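# Desktop Service Bench – Picture Gallery

**Vokcombe Equipment Reuse Center**
Page last revised 19/08/2019

The Vokcombe Equipment Reuse Center receives retired office computers from schools, clinics and public offices in the Lirncombe area. Machines that can be put back into service are checked, refitted and offered to local groups at no charge. Those that cannot are taken down to their parts, and the parts are sorted for reuse or sent on for recycling. In the twelve months ending in July, the Center accepted 454 desktop computers.

This gallery concerns the desktop service bench, where tower cases are opened and their main components are removed or fitted. It is intended for donors who have asked what becomes of their equipment, and for trainees preparing for their first session at the bench. Galleries for the monitor room and the sorting area are maintained separately by Suha Hijazi.

## Before a case is opened

Each computer is entered in the intake register by Randa Hourani and given a job sheet, which stays with the machine until it leaves the building. Power and display cables are removed at intake and stored apart. Donors are asked to keep keyboards and mice together with the computer they belong to – loose items are accepted, but they take longer to process.

Hard disks are handled under the Center's data policy. A disk taken from a donated computer is logged against the job sheet and held in a locked cabinet until it has been erased. Donors who require a written record of erasure should ask for form 2 at the front desk when they deliver the equipment.

## Work at the bench

Towers are laid on their side for all internal work, with the open side facing up. In this position the memory, the processor, the power supply and the drive cage can all be reached without turning the case again. Trainees should learn to recognize each of these parts by sight before they handle them. The processor socket deserves particular care: when the lever is raised and no processor is fitted, the contact area is exposed and must not be touched, wiped or blown on.

Small parts are set down in the tray and never on the bare rails of the bench. Blue plastic on this type of case generally marks a part meant to be released or moved by hand. Trainees who find that a part will not come free should stop and consult the bench supervisor, Reinaldo Honorato.

## The pictures
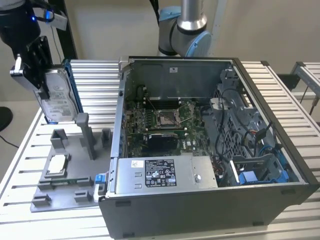
The open tower beside the parts tray. A small silver component rests in one of the tray's pockets.
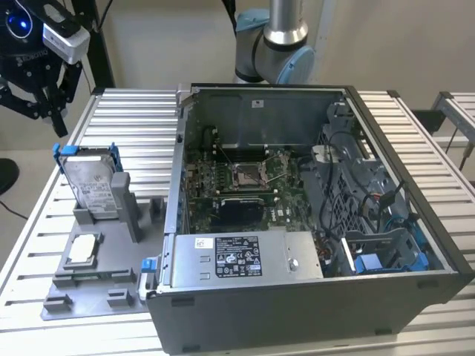
The main board, with memory slots to the left of the empty socket and the power supply below.

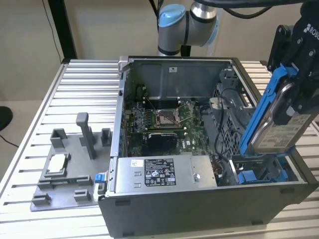

A hard disk in its blue carrier, held at an angle just above the drive cage.
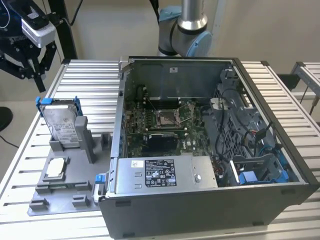 The empty memory slots, the raised socket lever and the blue clips near the bottom of the drive cage.

*All four pictures: desktop tower with side panel removed, desktop service bench, Vokcombe.*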